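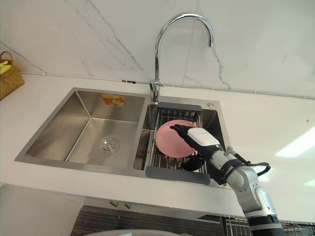 Ticket 3270 - Low hot water pressure, kitchen mixer
Status: Closed
Opened: 2020-04-20
Assigned to: Esko Ruotsalainen

Tenant reports weak flow on hot only. Cold is normal. Bathroom hot also normal.

Isolated under sink, removed hot flexi hose (600 mm, Irnier). Flow at the stop valve good. Inlet filter blocked with grey scale - cleaned and refitted. Slight improvement only.

Replaced hose and cartridge. Flow now matches cold. No leaks at the joints after 3 hours.

Parts: $89, billed to Gratent.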